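Notes for the evening talk: Four days on the Drotetti by canoe

Slide 1. Welcome, and where we went
Thank the club for having me. The Drotetti is a slow river for most of its length, with one long lake in the middle. We put in at Provska and came out at the Brika road bridge, 76 kilometres further down. Two canoes, four people. We went in September for the lower water and fewer midges.

Slide 2. Kit
Keep this short, there will be questions later. Each boat carried 103 kilos of gear and food, too much. Show the barrel list. The second stove never came out of its bag. Say that the spare paddle did get used, on day two.

Slide 3. First two days
Flat water to the first weir. Portage on the left bank, 480 metres, steep at the end. Mention the herons and the otter prints on the mud below the weir. Camp one was damp. Camp two was on gravel and much better. Pause for the map.

Slide 4. The hut
We spent the third night indoors at Tshabalala, where the landing is. It has to be booked ahead and the key is kept at the shop in Brika, so ring before you set off. Bring your own mats.
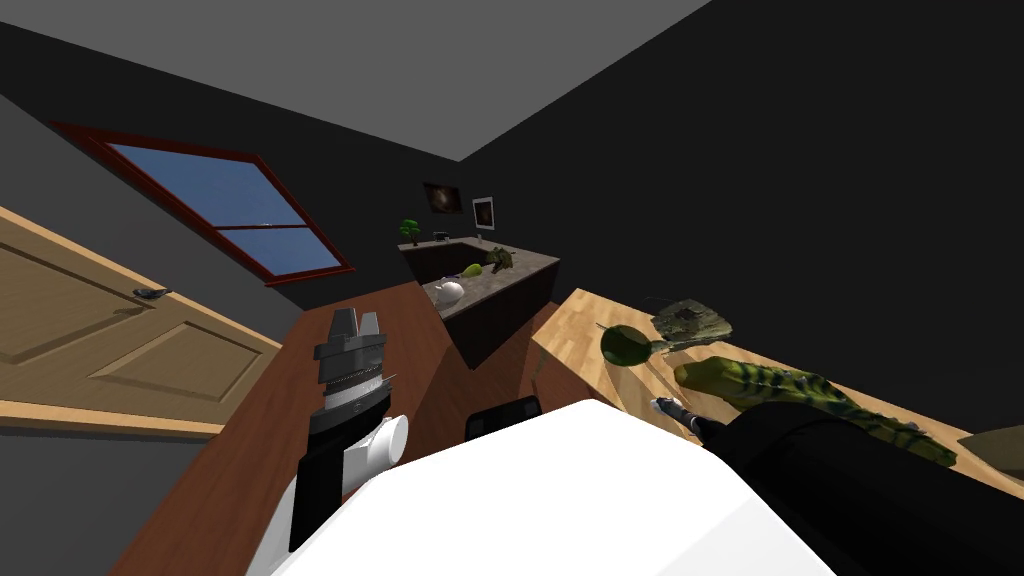

Slide 4: window, door and bare grey ceiling, computer model

Slide 5. The lake crossing
This is the part people ask about. The open stretch is about 800 metres wide at the narrows and the wind gets up by late morning. We were on the water at half past five. Stay near the east shore until the marker post, then cross in one go with the boats close together. We saw an osprey take a fish here. I was too slow with the camera.

Slide 6. Last day
Small rapids, nothing above grade two. Scout the second one from the right bank. One canoe took on water and we stopped to bail. Take-out is just before the bridge, on a muddy slope. Parking is free.

Slide 7. Questions
Have the tide of paper maps on the front table. If asked about permits: the lake needs one, the river does not. Leave ten minutes for the raffle.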